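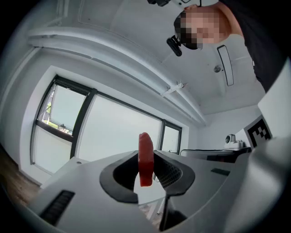
# Häufige Fragen zum Kamier-Verleih

Schön, dass ihr euch für unsere weichen Bauteile interessiert! In den letzten Monaten kamen so viele nette Anfragen (und so oft dieselben), dass ich die Antworten endlich einmal aufgeschrieben habe. Wenn eure Frage fehlt, schreibt mir trotzdem gern, ich freue mich über Post.

## Was gehört alles zum großen Satz?

Der große Kamier-Satz hat 300 Teile, davon sind 78 flache Platten mit abgerundeten Kanten. Der Rest sind Würfel, Keile und Bögen in verschiedenen Größen. Die Platten gibt es nur in Rot und Grau. Nach Grün werde ich ständig gefragt, aber Grün hatten wir leider noch nie. Für kleinere Gruppen gibt es den Satz mit 186 Teilen, der passt auch in einen Kleinwagen, wenn man die Rückbank umklappt.

## Kann man die Platten hochkant stellen?

Ja, und die Kinder machen das fast immer als Erstes. Allein steht so eine Platte eher wackelig, gerade auf Teppich, mit einem Würfel links und rechts hält sie aber wunderbar und wird zur Stadtmauer, zur Garagenwand oder zum Bücherregal für Puppen. Bitte nur nicht mit Klebeband nachhelfen! Die Reste gehen ganz schlecht wieder ab, und ich habe schon halbe Nachmittage mit dem Fingernagel daran gesessen.

## Wie räumen wir am Ende am besten auf?

Zuerst die Platten, stehend in den flachen Karton, Kante an Kante wie Schallplatten. Dann die Bögen ineinander und zum Schluss die Würfel und Keile in die beiden Säcke. Wer die Würfel zuerst einpackt, bekommt den zweiten Sack nicht mehr zu, das haben wir selbst oft genug probiert. Mit einer Gruppe von Vorschulkindern dauert das Ganze eine gute Viertelstunde, vor allem wenn jedes Kind seine eigene Farbe sammeln darf.

## Ein Teil hat eine Delle. Müssen wir es ersetzen?

Nein, macht euch da keine Sorgen. Leichte Druckstellen gehen meist über Nacht zurück, wenn nichts Schweres darauf liegt. Bei Rissen oder herausgebissenen Ecken (ja, kommt vor) legt das Teil bitte obenauf und klebt einen kleinen Zettel auf den Karton, dann suche ich nicht so lange.

## Womit dürfen wir die Teile abwischen?

Ein Lappen mit lauwarmem Wasser und einem Tropfen Spülmittel reicht völlig. Danach gut trocknen lassen, am besten mit etwas Abstand zueinander und auf keinen Fall auf der Heizung. Filzstift bekommen wir auf den roten Platten manchmal nicht mehr ganz weg, also lieber gleich wischen.

## Können wir vorher einmal ausprobieren, ob das etwas für uns ist?

Sehr gern! Im Haus Irard in Rorkisville könnt ihr nach Absprache vorbeikommen und in Ruhe bauen. Bringt Stoppersocken mit, im Raum laufen wir ohne Schuhe.

## Wann sollten wir reservieren?

Für Sommerfeste möglichst schon im April. Im Winter klappt es oft auch kurzfristig. Abholen könnt ihr immer ab 16 Uhr, klingelt bitte bei Hegarty, die Klingel vom Saal hört man hinten nicht.

Herzliche Grüße
Bríd Hegarty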